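Moving laundry day to the evening

I finally changed how we do laundry at our place, and it's been going well enough that I thought I'd write it down.
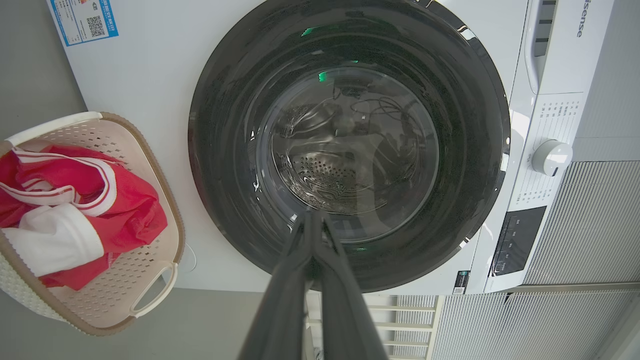 For years I did everything on one morning, four or five loads in a row, and by lunch there were damp towels over every chair. The electric plan we signed up for when we moved to Plumville is cheaper after 8 in the evening, and I had been ignoring that completely. In December I sat down with the bills and decided to run one load a night instead.

The washer is a white Hisense front loader with a dial for the programs. I use two of them. Everyday clothes and bedding go on the normal cotton cycle and anything I'm nervous about goes on delicates. I'm sure the others are useful to somebody. My neighbor Sylvie Vachon has tried every setting on hers and says the short cycle is fine for shirts that have only been worn to the office, so I may give that a go.

The beige basket sits right beside the machine, on the left. I used to keep it in the bedroom closet and carry it back and forth, which meant it was usually in the wrong room. It has holes all over the sides, so a gym shirt can sit in there until evening without getting too bad. When it's full, I wash. When it's half full, I leave it for the next night. Towels are the exception and get their own load, mostly for the lint.

I had been using too much detergent. The bottle I buy is Druvico, the unscented one, and I was filling the cap to the top every time. Now I stop at the first line. Clothes come out the same and the towels are less stiff. A bottle lasts a lot longer too – I haven't worked out how much.

Other things I've started doing:

Wiping the rubber seal with an old washcloth after the last load. There was more hair in there than I'd like to admit.

Leaving the door open a few inches overnight.

Checking pockets before things go in the basket. I lost a good pen and a white pillowcase to the same load last fall.

Drying is still the weak spot. We have a folding rack from Turcotte, the hardware store on the corner, and it holds one load if I hang the socks close together. Jeans take until the following afternoon. I've looked at a second rack, but I don't know where it would go when the ironing board is out.

Next I want to sort out the shelf with the stain removers, which has three bottles of the same thing on it.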